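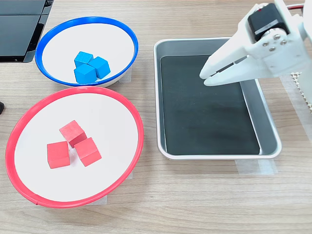

*木桌上的蓝边白碗,碗里放着蓝色木块。*

# Skusirari:手写家常菜谱转录集

欢迎来到 Skusirari!这个仓库收的是一批手写菜谱的文字转录,原件大多来自 Fleltenton 一带的家庭,有写在作业本背面的,有写在日历纸上的,还有几份夹在旧课本里,油渍比字还多。我断断续续抄了很久,抄着抄着就舍不得只放在自己电脑里了,于是整理成现在这个样子,给喜欢做饭的、研究饮食用语的、或者单纯想找一个老式炖菜做法的朋友用。

当前版本是第 2 版,更新于 3/10/22。第一版的文件请不要再用了,里面的计量单位有不少抄错的地方,尤其是“钱”和“克”混在一起的那几份,照着做会咸得没法吃(我自己试过,别问)。

## 里面有什么

一共 200 份菜谱,每份一个纯文本文件,另外配一张总表 `index.csv`,方便按菜名、季节、主料去查。其中 40 份做过双人校对,也就是两个人各抄一遍再逐字比对,放在 `checked/` 目录下;其余的只抄过一遍,放在 `single/` 目录下。如果你的用途对文字准确度要求比较高,建议先从 `checked/` 用起。

```
skusirari/
├── index.csv
├── checked/
├── single/
├── notes/
│ ├── units.md
│ └── characters.md
└── LICENSE.md
```

`notes/units.md` 是我自己最常翻的一个文件,里面记了各家写法里的计量说法,像“一碗”“半碗平”“浅浅一碟”“手心一捧”这些。同样写“一碗”,写米饭的和写高汤的往往差得很远,我尽量根据同一份菜谱里的其他用料去推,推不出来的就空着,没有硬填数字。

`notes/characters.md` 记的是异体字、别字和自造简写。写菜谱的人图快,“酱油”写成“江油”,“蛋”写成“旦”,“萝卜”干脆画一个小圈加一撇。头一回看到那个小圈的时候我琢磨了一晚上,后来翻到同一本子后面的腌菜方子才对上。

## 总表字段

| 字段 | 说明 |
|---|---|
| `id` | 编号,和文本文件名一致 |
| `title` | 原件上的菜名,没有写菜名的留空 |
| `title_norm` | 整理后的菜名,由我补写,仅供检索 |
| `season` | 原件提到的季节或节气,没提就留空 |
| `main` | 主料,多个主料用分号隔开 |
| `source` | 来源批次,见下一节 |
| `status` | `checked` 或 `single` |
| `remark` | 杂项备注,写得比较随意,请多包涵 |

文件统一用 UTF-8 编码,换行用 LF。用表格软件直接双击打开 `index.csv` 时中文有可能变成乱码,从“导入数据”里选 UTF-8 打开就好了。

## 来源批次

**Grillenlow 批次。** 最早的一批,来自 Grillenlow 旧书摊上整捆卖的笔记本。家常菜占大多数,面食尤其多,光是发面的写法就能看出好几家不同的脾气:有的讲究温水化开酵母,有的只写一句“发好为止”,剩下的全凭读的人自己领会。

**Fleltenton 批次。** 由本地家庭自愿提供,征集从八月开始,断断续续收了一整个秋天,所以腌菜、晒干菜和果酱偏多。这一批的纸张状况最好,字迹也清楚,缺点是好几家的方子明显是互相抄来的,做相似度统计的时候要留心。我没有删掉这些近似的方子,因为哪一家多放了一勺糖,哪一家把葱换成了蒜苗,我觉得正是有意思的地方。

**Xolalpa 批次。** 份数最少,出自 Xolalpa 的一间旧食堂,是大锅菜的配料单,用料都按大锅写,原件标着供 200 人用。我照原样抄录,没有换算成家用分量。各位要在家里试做的话请自己缩减,另外提醒一句:盐和辣椒不要按比例直接除,先少放,尝了再添。

## 转录的规矩

抄写的时候我尽量守着下面几条,前后可能仍有不一致,发现了请告诉我。

- 原件怎么分行就怎么分行,哪怕断在一个词的中间。
- 划掉的字放在 `[-…-]` 里,后来添在行间的字放在 `[+…+]` 里。
- 看不清的字用 `□` 代替,一个字一个 `□`;连有几个字都看不出来时写 `[缺]`。
- 别字照抄,正字写在 `remark` 里。
- 页边上和做菜无关的话(电话、欠账、孩子的身高)一律不收。

举一小段例子,是一份炖萝卜的开头:

```
罗卜一个[-半-] 切滚刀
先用□油走一下 不要黄
江油两勺 糖少许[+冬天多放+]
水要没过 小火 闻到香就
可以了
```

那句“冬天多放”是用另一种颜色的笔添上去的,大概隔了些年头。这种后添的字在整个集子里很常见,改盐量的最多,其次是改火候,也有人在菜名旁边写“上次不好吃”,却又把整份方子留着。如果你对家庭做菜习惯的变化感兴趣,可以把 `[+…+]` 里的内容单独抽出来看,我自己就这么消磨过好几个晚上。

## 适合拿来做什么

拿来查菜、做饭当然最好。除此之外,我觉得它适合用来看民间计量说法、看手写简字的习惯,或者练习半结构化文本的抽取:用料、动作、火候常常挤在一行里,标点又少,做起来比印刷菜谱麻烦得多,也好玩得多。

有几件事它做不好。它代表不了 Fleltenton 全部的饮食,愿意把本子拿出来的多半是爱做饭的人家,平常凑合吃一顿的那些人没有留下方子。营养和热量也算不准,“少许”和“适量”出现得太多了。还有,部分老方子里的保存方法放在今天不太稳妥,特别是常温存放的肉酱和不加热的腌制品,请当作文字资料来读,真要动手请另找可靠的食品安全说明。

## 已知问题

- `season` 一栏里节气和月份混用,还没有统一。
- Grillenlow 批次有几份缺末页,汤类居多,做法停在下锅那一步。
- 豆类的叫法很乱,“大豆”有时指黄豆,有时看上下文像是蚕豆,我都保留了原文,`main` 里也没有强行归并。
- `title_norm` 带有我个人的口味偏见,把好些东西都叫成了“炖”,其中有几样严格说应当算“焖”。

## 使用与署名

转录文字和总表可以自由用于学习、研究和自家厨房,转发时请写明出自 Skusirari 并注明版本号。要印成书或放进收费产品里,请先在仓库里开一个 issue 说一声,我需要回头去问提供方子的家庭。原件的扫描图不公开,纸上有不少私人的东西,还请理解。

## 想帮忙的话

最缺的是校对。到 `single/` 里挑一份,在 issue 里留言占住编号,就可以动手了,改好之后提交合并请求,说明里写清楚改了哪几行、依据是什么。扫描图我会单独发给你,用完请删掉。不熟悉这套流程也没关系,把改动直接贴在留言里,我来誊进去。

如果你家里也有这样的本子,想抄几份进来,我非常欢迎!请先问过写方子的人或者家里的长辈,再按上面的规矩抄一份试试,格式不对没关系,我慢慢调。做出来的菜要是好吃,也请顺手在留言里提一句,编号写上,我好把它挪到下周要试的单子前面去。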